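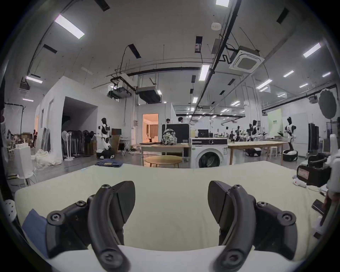

Blue cloth, left. Pale fabric sheet underneath.

Search this guide Go

Section 5: Moving to your new Skenora phone

Do this before you wipe the old phone. Charge both past half. Wi-Fi on, Bluetooth on.

1. Pop the tray, put in the SIM. Gold side down. Skip if you have an eSIM, go to step 4.
2. Hold the power key till it buzzes. Pick language, then your Wi-Fi.
3. On the old phone open Barier Transfer and tap Send. Code shows up on the new one. Type it in.

NOTE: Code is good for 24 minutes. After that tap New Code, dont restart the phone.

4. eSIM only: Settings > Network > Add line. Stutside customers scan the square code in the welcome email. Wei customers dial 298 and wait for the text.
5. Choose what to copy. Contacts and messages go first. Photos take longest, over 3,000 and you should leave both phones plugged in.

CAUTION: Do not pull the SIM while the bar is moving. You will have to start over from step 2.
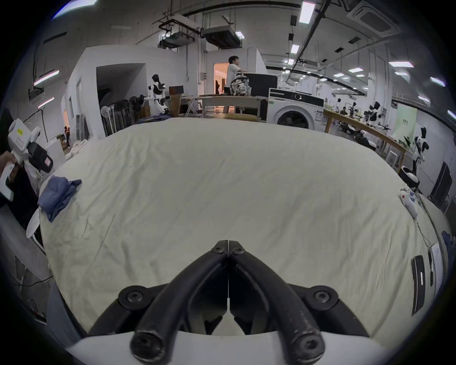
6. When it says Done, make a test call. No sound? Turn airplane mode on and off, try agian.
7. Check for updates. The October patch or newer is needed for Wi-Fi calling.

Rev. 7/3/26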